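Replacing a buried downpipe drain: patch it or dig everything?
Home and Garden > Water and Drainage

vilmos_v
Good evening to all. English is my third language, so please excuse me if I use a wrong word for something.

My house stands on a slope, and the rain from the roof goes into one buried pipe which runs along the side wall and comes out at the bottom of the garden. In July we had a strong storm and the water came up out of the ground next to the wall, in a place where it should not. I dug there and I found a clay pipe with a crack on the top, and inside it many thin roots. The pipe is 35 feet long in total and I have opened only a small part of it.

My question is whether I should repair only the broken piece, or take everything out and put a new pipe. I have read opinions for both and I am now more confused than before I started to read.

Delia H
How old is the pipe? If there are roots in one joint there are roots in the others. I would dig it all. You only want to rent the trencher once.

vilmos_v
I don't know the age exactly. The neighbor says that it was already there when her parents bought their house. I cannot use a trencher, the space between the wall and the fence is too narrow for it. It will be me and a spade.

rzak
Then I disagree with Delia. By hand, on a slope, next to a foundation? Cut out the cracked piece, put in a new one with two rubber couplings, and clean the rest with a rented drain auger. I did this at my old place in Buenaventura and it held for as long as I lived there, 6 years. Cost me one morning and a sore back.

Delia H
And the people who bought it from you, did you ask them how it's doing?

rzak
No, and they didn't call me either.

ghizlane.r
Before you decide, put a camera in it. The tool rental by me has one on a long cable and it isn't expensive for half a day. I was sure I had to dig up mine and there was one bad joint, all the other ones were good. If you see daylight or soil in more than one place, Delia is right. If not, Ryszard is right. You are arguing about a pipe that none of us has seen inside.

vilmos_v
Thank you, this is a very sensible idea. I will ask for the camera.

One more question for the case that I must replace it all. The man in the store recommended me the flexible ribbed pipe because it goes around corners without fittings. My brother-in-law says that I must never use it for a roof drain. Who is right?

Delia H
Your brother-in-law. The ribs hold dirt, and you can't put an auger through it without tearing it. Smooth rigid pipe only.

a_hamdy
I have to defend the flexible pipe a little. I have used it in two gardens. The problem is usually the way people lay it, because they let it go up and down like a snake, and then in each low place the water stays and the mud stays too. If the bottom of the trench is flat and has a regular fall, and you put a leaf filter at the top, it works well enough for a small roof. I agree that for a big roof I would take the rigid one.

One thing I can add is that you should look at each piece before you buy it. If it was stored badly it gets folds and wrinkles, and those never come out completely, even when you pull it straight in the sun.

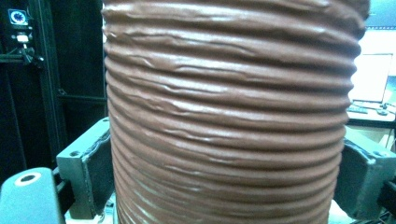
And please buy a real leaf filter. I had first the cheap Clikska one and it was full after every wind, so I was standing on the ladder more often than before. Now I have a plain mesh basket which I empty in the fall, and I am satisfied with it.

rzak
The Clikska one fits badly on round downpipes too. Mine fell out and blocked the elbow.

Delia H
I still wouldn't bury anything ribbed next to a foundation. In the garden, fine, do what you want. At the wall you want something you can clean.

ghizlane.r
Could he use both? Rigid along the wall, flexible for the bend at the bottom, with a cleanout between them. My plumber did it this way.

a_hamdy
Yes, that is possible. The cleanout should be before the bend.

vilmos_v
I rented the camera. The first part is not good, there are 3 joints with roots, all next to the big lilac. After the lilac the pipe is clean up to the end and I can see the grass outside.

So I have decided to replace the part from the wall corner until after the lilac with rigid pipe, and to leave the old clay for the rest. I will put a cleanout where the new pipe meets the old one. My wife asks if the lilac must go. I hope very much that the answer is no.

Delia H
Leave the lilac. Glued joints and she won't get in. Good plan, even if it's half of mine and half of Ryszard's.

rzak
More than half mine, by the foot. Which coupling are you using onto the clay? Measure the outside of the old pipe first, clay is never the size you expect.

vilmos_v
I will measure it tomorrow morning and write the number here before I go to the store.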